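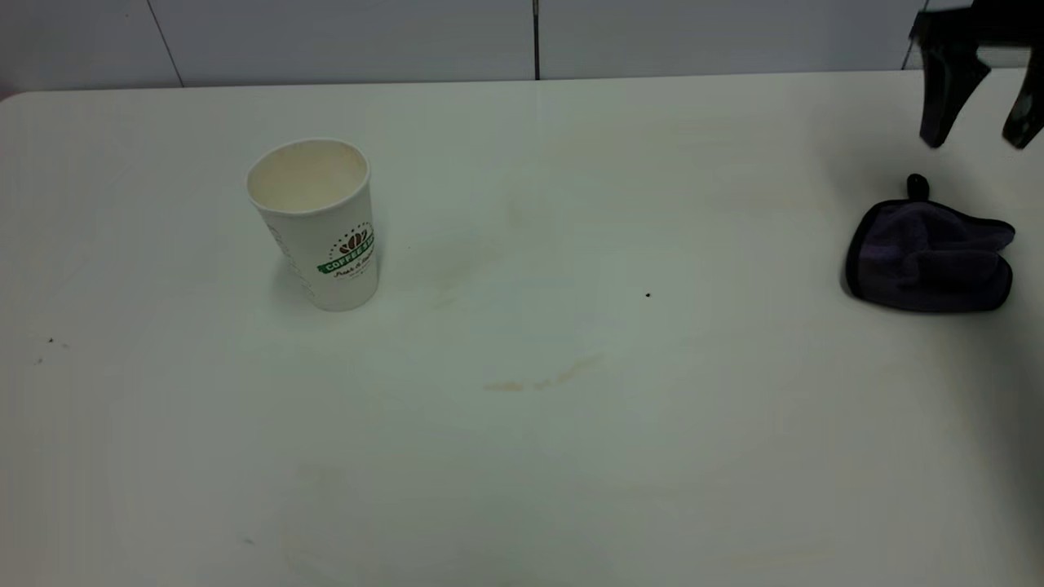 4. Teaching Totgate to ignore marks on the table

Out of the box, the detector in Totgate loves a stain. I've had it plan a perfectly lovely grasp on a coffee smear, so do this before you let the planner loose!

1. Open the Perception tab and press Refit Table.
2. Set the minimum height to 12 mm. Smudges and specks drop out, while a paper cup or a folded cloth stays in.
3. Raise the confidence slider to 85 and press Preview. You want one outline per object and none on bare table.
4. White cup on a white top? Switch on Edge Assist (I leave it on all day).
5. Save the profile, then run Plan Only with the gripper open.

Note: Preview holds 300 scans, then starts overwriting the oldest – Fenna Goossens lost a good set that way in March.

Caution: keep your hands off the table during Refit, or your sleeve becomes part of the surface.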